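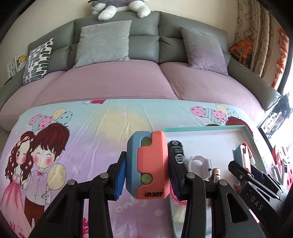
About Stotutmont

Stotutmont is a small lending library for puzzles, fiddly toys and tabletop odds and ends. We lend by post and from our front room in Grendeck Lane, and we have been doing it since April 2016. Members borrow a tray at a time, keep it for up to four weeks and send it back when they've had enough of it.

What we lend

Most of the collection is made up of things you work with your hands: interlocking blocks, take-apart pieces, combination puzzles, small tins that are hard to open and a few that are hard to close. There are 791 items on the shelves at the moment. We don't lend electronic games, and we gave up on jigsaws early on – checking them for missing pieces took up whole afternoons.

Everything goes out in a shallow tray with a mixed set of objects in it. We try to put something easy in with something stubborn. If you already know what you like, you can ask for a single item by name and we'll send it in a box on its own.

The front room

The room is an ordinary sitting room with a grey sofa and a table in front of it. The table has a cartoon-print cloth on it, and trays with a mint-green rim are set out there for people to try things before they borrow. The blue and coral block is one of the pieces people ask about most. It has stepped edges where the two colours meet and a couple of round olive-green parts showing through along the join. You are welcome to have a go at it. Please put it back in the tray it came from and leave it as you found it, or as near as you can manage.

There is tea in the back kitchen. Drinks stay off the cloth.

How items are looked after

Returned trays are checked against their card the same day if we can, and the next morning if not. Plastic pieces are washed in warm soapy water and dried on a rack. Metal ones are wiped and given a drop of oil where they need it. Anything cracked or missing a part goes into the repair drawer. Some of it comes out again.

We get our spare parts and plain replacement trays from Clirkex, and the boxes for posting come from Tillman. If your box arrives squashed, keep it and let us know before you post the contents back.

Membership

There are two kinds. Postal members get one tray a month with return postage paid. Visiting members can swap trays whenever the front room is open. At our last stocktake we had 114 postal members and rather more visiting ones. You can move from one to the other at any time by email.

We don't charge for wear. We do ask for the cost of a replacement if a whole item goes astray, though we will wait a good while first – things have come back to us after a year behind a radiator.

Giving us things

We take puzzles and small toys in working order, and we'll look at broken ones if all the parts are there. Please write any known combination on a slip of paper and tape it to the item. We have a biscuit tin of locks that came without them.

Finding us

Ring the lower bell. The front room is on the ground floor and there is one step at the door. We have a ramp, so ring ahead if you'd like it put out.

Page last updated Saturday, September 30, 2023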